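Progress report, Clinow Community Vehicle Scheme
To: Glenys Rewi, Dedell Foundation
From: Wekesa Mutiso
21st October

Hi Glenys, quick one as I'm back out to the workshop after lunch. Full spreadsheet to follow once the rego receipts are scanned.

Where we're at

Seven cars through the gate so far this funding period, mostly hatchbacks, one tired old wagon. Four have roadworthies and are out with families. Two more on the hoist or waiting on parts. The last one is a write-off really, gearbox gone, will be stripped for spares. Donor has been told and is fine with it.

Handover process is working better than it did under the first grant. Drivers now get a proper walk round the car, tyre pressures, oil, where the jack lives, before they sign. Takes longer but the phone has gone a lot quieter.

Parts and tyres

This is where the money's going. Tyres well over what we budgeted. Had assumed most donated cars would come in with legal tread and they don't. Mbwambo Tyres have given us trade price since winter and let us pay at the end of the month, which helps the cash flow no end. Brake pads and batteries about on budget.

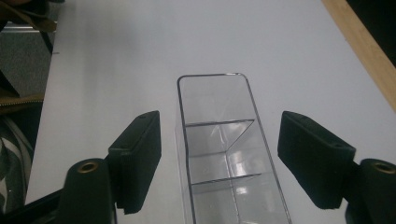
Windscreens are the other sore point. Chips we can fix ourselves, cracks we can't, and the mobile bloke charges a call-out even when he's already in Clinow for another job. Looking at getting him to do them in one hit at the start of each month. Will report back.

Servicing for cars already out on loan is behind. Fault is mine, I kept pushing them back to get new ones finished. Have now blocked out mornings for it and Bela is ringing people to book in.

Training

Two apprentices started, both doing well. One has her own tools already, the other is using the workshop set. Log books are up to date. TAFE want a supervisor sign-off sheet we didnt know about, have asked for a copy.

Money

Nearly two thirds of the grant spent. Labour is under, parts are over, overall ok. Would like to move the unspent signage money across to tyres if the Foundation is happy with that. Need a yes or no in writing please, the auditor was picky last time.

Still to do before January
- finish the cars on the hoist
- clear the servicing backlog
- renew the insurance, quote is in and its gone up again
- second hoist inspection, booked
- family feedback forms, have a few back, chasing the rest

Come and see the place if you're up this way, just ring first as the front gate is usually locked.

Wekesa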